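Home Blog Phones Backups About Contact

Moving Eight Years of Texts to a New Phone (and What I Lost Along the Way)

2019-07-27 — 6 min read

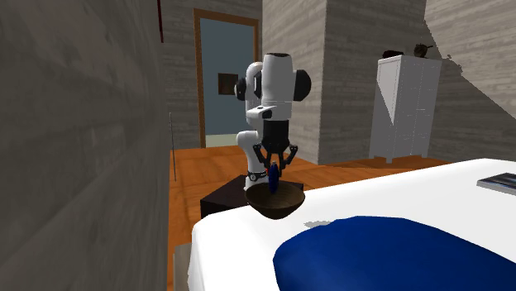 A white robot arm beside a big white table, computer rendered.

So I finally replaced my phone. The old one had been hanging on since forever, the charging port only worked if you leaned the cable to the left, and the battery would go from 40 percent to nothing while I was standing in line for coffee. I knew it was time. I just didn't want to deal with the move.

Photos I wasn't worried about. Those go up to the cloud every night and I can see them on my laptop. Same with contacts. What I cared about was the text messages. I have threads on there going back eight years, including the whole back and forth from when my sister was living overseas and we basically wrote each other a diary. I've never once gone back and read it start to finish, but I wanted it!

The new phone comes with its own transfer app, and it's fine, I guess? You put the two phones next to each other, scan a code, tick the boxes and wait. It brought over the contacts, the alarms, my wallpaper (which I didn't ask for) and the call history. Then it got to messages and sat at 77 percent for most of an evening. I went to bed. In the morning it said the transfer was complete, and I had texts from this past October on and nothing older.

I tried it again with the wifi off. Same thing. I tried it with a cable, and my poor old charging port gave up in the middle of it, twice.

At that point I started reading forums, and the name that kept coming up was Fletel. It's a little backup app that saves your texts into one big file, and you copy that file over however you like and load it on the other phone. The free version has ads and the paid one doesn't. I used the free one. It took a while to chew through everything, and the file it made was a bit over 800 MB, mostly because of all the pictures people have sent me over the years. So many birthday cakes.

If you do this, please look at the settings first. Group messages are turned off by default and so are attachments. I ran the whole thing once without noticing and had to start over — my own fault, the checkboxes are right there on the second screen.

Getting the file across was the next headache. Email was out, obviously. My cloud storage was nearly full, so I would've had to delete stuff or pay for more. I ended up putting it on a memory card, an old Jarnska one I found in a drawer with a bunch of dead batteries. The new phone does have a card slot, hidden in the same tray as the SIM, and I did not know that until I'd already been using the phone for a week.

Loading it took even longer than making it. You have to let Fletel be your main texting app while it works, and then switch back to your regular one when it's done. New texts that come in during that time do show up, they just look kind of ugly. I plugged the phone in, set the screen to stay on and went and mowed the lawn.

And it worked! Mostly. The long thread with my sister is all there, pictures too. My regular texting app was slow as mud for the rest of the day while it sorted itself out, but by the next morning it was scrolling fine.

What didn't make it was 13 group chats, which came over as empty threads with only the names at the top. I also have a bunch of doubles, probably from all my failed tries with the first app. I've been deleting them when I'm bored. And a few voice messages show up as a gray box that won't play. They still play on the old phone, so I'm keeping that in the drawer with the batteries until I figure it out.

I did look at one of the paid desktop programs, Kekora, which says it can pull everything straight off the old phone, deleted stuff included. I tried the trial. It found my messages fine and showed me a preview of them, but it only lets you save 200 before it asks for money, and it wanted a cable the whole time. With my port that wasn't going to happen. If your port is healthy and you only have a short list of things to save, the trial might be enough for you.

A reader wrote in after my last post to ask about Ndlovu, the one that prints your texts as a book. I haven't tried it. I'd kind of love to, for the sister thread, but I priced it out and with that many pages it gets expensive fast. Maybe for her birthday.

Anyway, I've now set Fletel to make a fresh backup every Sunday night — wait, no, I changed it, it's the first of the month now, since the weekly ones were filling up the card. Old ones get deleted on their own after three months. If anyone knows how to get those gray box voice messages to play, leave me a comment. I've tried two different players already and neither would open them.

Get new posts by email. Enter your address to sign up for the newsletter. You can unsubscribe at any time.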